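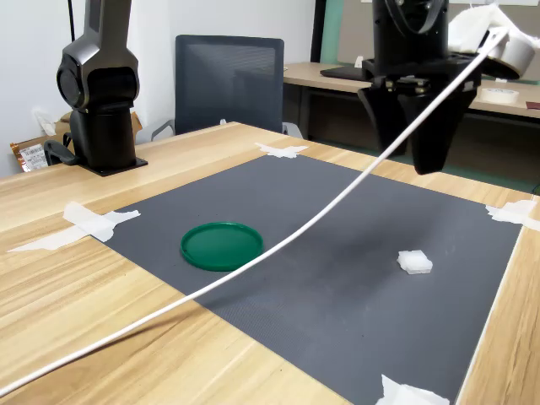 By the Hestel Farm Texts writing group
Chapter 7, revised 30 Jan 2026

Chapter 7: Field beans as a break crop

Cereal growers have sown beans between wheat crops for a very long time. The reasons are well known. Beans take nitrogen from the air with the help of bacteria in their roots, and some of it stays in the soil for the crop that follows. They also interrupt the build-up of take-all and make it easier to deal with grass weeds. Even so, many farms that could grow beans leave them out, mostly on account of price and uneven yields.

In this chapter we look at where beans fit in a rotation, how to choose between autumn and spring sowing, and how to judge whether the crop has paid. The Kamath valley is used as the main case throughout. Its arable land covers 2,673 hectares, most of it medium clay, with a lighter strip along the river. Average rainfall is 558 millimetres a year, and in most years the driest spell comes in May, just as spring beans start to need water. 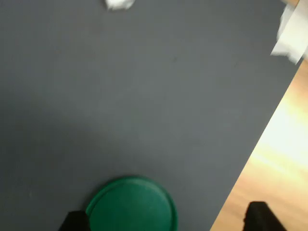 One grower in the valley told us that the yield of the beans themselves had never been the point, and that anyone who stopped at the bean cheque would give the crop up after two seasons. The wheat that came afterwards was where the money showed, the same grower said, along with a smaller fertiliser bill.

That view is common, and Section 7.4 sets out how to test it with figures from your own farm. For now, note that a break crop has to be costed over at least two harvests. A gross margin for a single year will nearly always favour a second wheat.

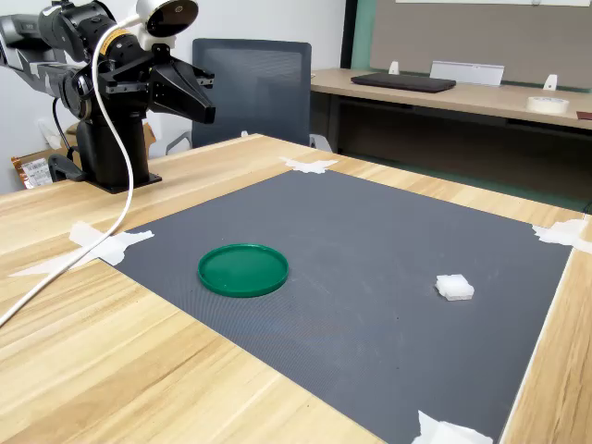

Figure 7.1 Robotic arm with open gripper at a wooden table.

Sowing time matters more on clay than on light land. Winter beans can be sown deep, and the seed is large enough to come up from well below the surface. Spring beans need a finer seedbed, and on heavy ground it can be hard to get one before the season has moved on. The variety Pestent, sown in spring on the lighter strip, was ready to cut after more than 104 days in the driest year of the Numeletti trials – a short season, and a poor one. Pods had set low on the stem and some were missed by the combine. 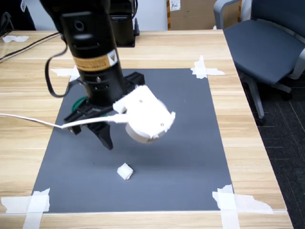

Winter-sown plots in the same trials stood taller and set their pods higher, though chocolate spot was worse in them. Neither sowing time came out ahead in every year. A farm with 200 hectares of mixed soils may do well to split the crop between the two and spread the work at harvest.

Before you start Section 7.1 you should be able to explain how root nodules form (Chapter 3) and read a simple gross margin table (Chapter 5). You will also need a soil map of a farm you know – a hand-drawn one will do – with the last four crops written in for each field.

Key terms: break crop, take-all, nodule, gross margin, chocolate spot, residual nitrogen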